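4 May 2024

Saturday in the workshop, more or less to myself, and the reel maths for Sirach finally balances! I've been putting this off since the last build because I knew the scatter weights were wrong and I didn't fancy finding out how wrong. Answer: one stop on reel four. That's it. I had the lantern symbol in twice, side by side, so the free games were landing far too often and then paying very little when they did.

Took the duplicate out, shuffled the low symbols along to fill the hole, and ran the simulator again over lunch. The longest dry spell between features is now 1429 spins, against over twice that in Duvier, and Duvier always felt mean to me. I know the long tail is what it is with random draws, but you do feel it when you sit and play (I played it for most of the morning with the sound on, and I'm still humming the bonus tune).

Free games stay at 14. Ngaio wanted to try more of them with smaller multipliers, and I did build that version so we could compare. It's pretty, and it goes on for ages, but the last few spins drag. Both are in the shared folder under Politis, which I know is the wrong folder. Will move them on Tuesday.
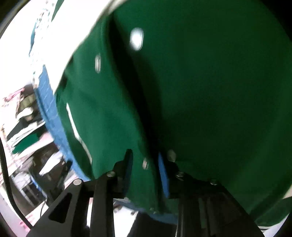
The other good thing is the expanding wild. In the old build it covered the reel before the wins were counted on one path and after on another, depending on whether the feature had been triggered in the same spin. Pure muddle, all mine. It now expands first, every time, and the count comes second. I replayed the 36 saved spins from Ngaio's bug list and every one pays what the table says it should. Lovely to see a whole column go green.

Still to sort:

Gamble round. The card flip takes too long on the older phones. Try dropping the shadow under the card before touching anything else.

Paytable text on page three says "left to right" and then shows a line going the other way. Redraw it.

Autoplay stops on any feature, but the button keeps its lit state afterwards. Small, annoying.

Sound: the reel stop on five is louder than the rest. I like it for the near-miss build-up but Gonden's notes ask for all five level, so level it is. New file needed.

Also had a go at the night version of the background, with the harbour lights coming on as the feature gets going. The change takes 54 frames at the moment and it looks gorgeous on the big screen. On the small one it's mostly brown. I want to try a brighter sky before I give up on it, and Ngaio has a palette left over from Duvier that could work.

If the gamble round behaves, we could have something for Gonden to play well before July. Next job is a fresh long run overnight with the new strips. Seed written on the whiteboard, please don't wipe it!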